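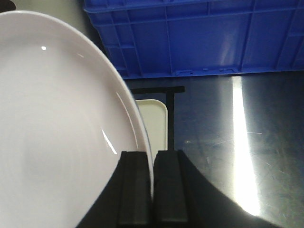 ¿Por qué brillan los platos?

¡Porque llevan puesto un abrigo de vidrio! Se llama esmalte, y es una capa finísima que cubre la cerámica. La luz rebota en ella casi como en un espejo, y por eso en un plato blanco aparecen puntitos y rayas de luz. Prueba a moverlo un poco bajo una lámpara: ¡los reflejos se pasean!

De barro blando a plato duro

Todo empieza con arcilla, una tierra muy fina que, mezclada con agua, se puede aplastar, estirar y enrollar. Ingrid Ruiz-Ortega, ceramista del taller Korden, en Nollmont, deja secar sus platos varios días (en agosto se secan volando) y después los mete en el horno. Pero no en uno de hacer pizza, ¡en uno que pasa de los 1000 grados!

Cuando salen, los platos están duros, pero son ásperos y chupan agua como una galleta. De hecho, a esa cerámica se la llama bizcocho. ¡Qué hambre!

El baño mágico

Ahora toca bañarlos en un líquido que parece leche espesa. Lleva agua y polvos de minerales, entre ellos sílice, que también está en la arena de muchas playas. El plato vuelve al horno por segunda vez, los polvos se funden y, al enfriarse, se convierten en vidrio pegado a la arcilla.

Palabras para tu cuaderno

Arcilla: tierra fina que se moldea con agua.
Bizcocho: cerámica cocida una vez, todavía sin esmalte.
Esmalte: capa de vidrio que cubre la cerámica.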